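Desk clutter and cable mess: what to do by hand, what a machine might do for you

Quick one this month, August is a mess here too. Moataz Samir wrote in asking if he can stop tidying his work desk yet and let a robot do it. Short answer no. Longer answer below, with tips you can use tonight.

Typical job first. Cables, open box, laptop, small bits. 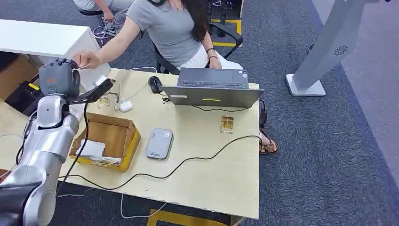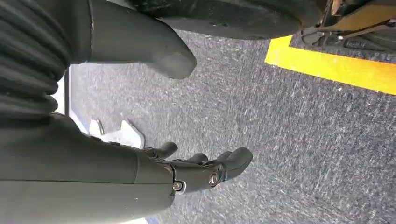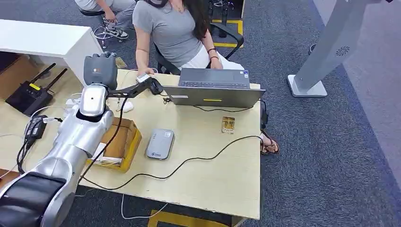 First and last: the desk with its long black cable. Middle: robot hand over the carpet.

Why a desk is hard

Cables mostly. A mug keeps its shape when you pick it up, a cord doesn't. Pull one end and the other end drags a mouse along with it. People feel the snag and stop. Machines are getting better at that but I wouldn't leave one alone with my laptop.

Small flat stuff is the next headache. Little packets, stickers, adapters. Hard to get a fingertip under, even for me with short nails.

Order that works (for you, or for any helper)

Unplug what you can before you start. Long cords first, coil loose, one tie. Don't wrap tight around your hand, it kinks them.

Then trash. Packing material goes back in its box, flaps shut, box off the desk. An open box just collects more junk.

Small bits into one tray. One. Not sorted yet, sort later with a coffee.

Laptop stays put till last, then wipe under it.

Floor after desk, always. Loops of cable hanging under the front edge catch chair wheels and feet. Clip them up to the underside - binder clips are fine, the Wollport ones I bought were no better than the cheap kind.

Timing: 15 minutes for my own desk, 10 if I skip the wipe. Maxine Paewai says hers takes longer becuase she reads everything she finds.

So what can machines do now

Vacuuming open floor, yes, if the cords are up. Moving a known box from one marked spot to another, yes, seen it done in a shop. Handing something over to a person who is holding still, sort of. Untangling a pile of chargers behind a cabinet, no. Not at a price you or I would pay anyway.

If you do want to get ready for one, same habits help. Tape marks on the floor for where things park. Labels on lids, yellow shows up best. Fewer loose cords. Your going to like the room better regardless.

Reader tips

Florêncio Aguiar - bread bag tags on cords, write the device name on them.

Catrin Eynon - keeps the spare adapters in an egg carton, lid closed.

Next time: sink drains. Send questions before then, I've still got a stack from July.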